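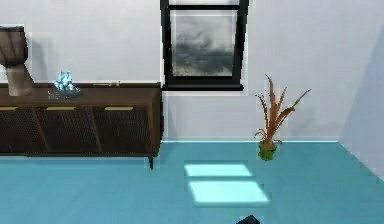
Ultia Teleoperation – Frequently Asked Questions
Last updated February 6, 2021

Who is this page for?

Operators who record demonstrations in the Ultia simulator, and the people who schedule them. Questions about training the policy itself are covered in the Prornberg developer notes.

What counts as a demonstration?

One complete attempt at one task, from the moment the operator presses Record to the moment the operator presses Stop. The log holds the arm joint positions, the gripper command, the base velocity and the camera stream. Anything done before Record is pressed is discarded.

Can I teach the robot by moving the arm with my hands?

On the physical arm, yes. Hold the wrist collar, switch to Free mode and guide the arm through the motion at a steady speed. Hand guiding is not available in simulation, where all input comes from the leader arm or the handheld controller.

Which of the two input devices should I use?

The leader arm gives better results for tasks with contact, such as lifting an object off a shelf or opening a drawer. The handheld controller is adequate for driving the base and for simple reaching. Do not change devices in the middle of a session. The two produce different motion profiles, and mixed sessions have to be split by hand later.

Do I have to see the gripper at all times?

No. In the default driving posture only the tip shows at the lower edge of the wrist view, and in some postures it is out of view entirely. Raise the arm before the final approach so that both fingers are visible when they close.

What rooms are available?

The Clederside set contains furnished living spaces with ordinary household furniture, plants, lamps and small objects on raised surfaces. The Ó Néill set contains kitchens and utility rooms. Both sets can be loaded from the Rooms menu. Lighting is fixed per room unless Vary Lighting is on.

The sunlight on the floor looks like an object in the depth view. Is this a fault?

It should not appear in the depth view. Light cast through a window affects the color stream only. If a bright patch shows up as geometry, reload the room and check that the depth source is set to Rendered – the Estimated setting infers depth from color and is easily misled by hard changes in brightness.

How close can I drive to furniture?

The base stops automatically at 7 centimeters from any solid surface. Low furniture on legs is treated as solid down to the floor. Plant leaves are not solid in the current release, so the base will pass through them without stopping. Keep clear of foliage anyway. A path that crosses a plant is rejected at review.

How long should a demonstration be?

Most tabletop tasks finish well under the limit of 90 seconds. Recording stops by itself at that point and the file is marked Timeout. Timeouts are kept but not used for training.

How many do I need per task?

The minimum is 40 accepted demonstrations. Vary the starting position of the base between attempts. If every attempt starts from the same spot, the policy tends to learn the route and ignore the object.

I made a mistake and then corrected it. Should I delete the file?

Keep it if the correction was smooth and the task was completed. Recoveries are useful. Delete it if the object was dropped somewhere the arm cannot reach, or if you released the controls and waited.

Thin objects slip out of the gripper. What can I do?

Approach from above with the fingers across the narrow side, and lower until the contact indicator turns on. Close at the slow rate. Glass and other transparent objects behave the same way physically but are harder to judge by eye – turn on Outline in the View menu. Outline is drawn for the operator and is not written to the log.

Is there a delay between my input and the robot?

A small one. Run the latency test at the start of each session. If the result is over the limit shown on the test screen, close other programs and use a wired connection.

Can I pause?

Not during a recording. Press Stop, take your break and start a new attempt. Sessions longer than 6 hours are closed by the server and need a new login.

Where are the files stored?

Locally until upload, then on the project server under the task name. Local copies are removed after the upload has been verified. The August release changed the folder layout, and recordings made before it must be converted with the Migrate command before they can be replayed.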